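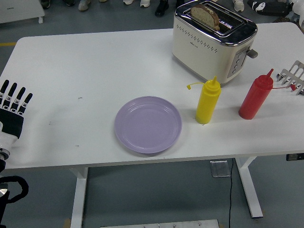 Table with the plate, the two squeeze bottles and the toaster.

19/12/2025

Workroom notes, Nindbridge Historical Society

Finished unpacking the Zuncombe mill boxes. Got through 15 of them since October, mostly ledgers and wage sheets, with a lot of loose receipts in the last two. The ledgers from the bottom shelf have red rot on the spines. Wrapped those in tissue and tied them with cotton tape. No consolidant yet, want to test it on a scrap cover first.

Humidity in the store was 65 percent this morning, too high. Emptied the dehumidifier and turned it up a notch. Check again after lunch and write the figure on the door sheet, not on a sticky note. The last two readings went missing that way.

Mavromatis farm papers: the deed bundle is flat enough to scan now. Did the first half at the usual setting. Page 71 of the account book is stuck to the one behind it along the gutter. Left it alone. There is a stain across both that looks like lamp oil, and it has gone through to the page after. Scanned around it and put a slip in the folder.

The catalog still has the railroad depot photographs under Jondum Station in some records and Jondum Depot in others. The printed timetable uses Depot, so I am changing them all to that and keeping Station as a second search term. About half done. Anything with a green dot on the sleeve has been changed.

The freight office sign will not go in the case we had planned. It is a little over an inch too long, even at a slant. Either it hangs on the wall above the waybills or we swap it with the milk can labels. I prefer the wall, but the hooks there need to be looked at before any weight goes on them.

To order: medium sleeves, cotton tape, soft pencils. Plenty of tissue left.

Next time: second half of the deed bundle, then the school registers. The key to the map drawers is back on its nail.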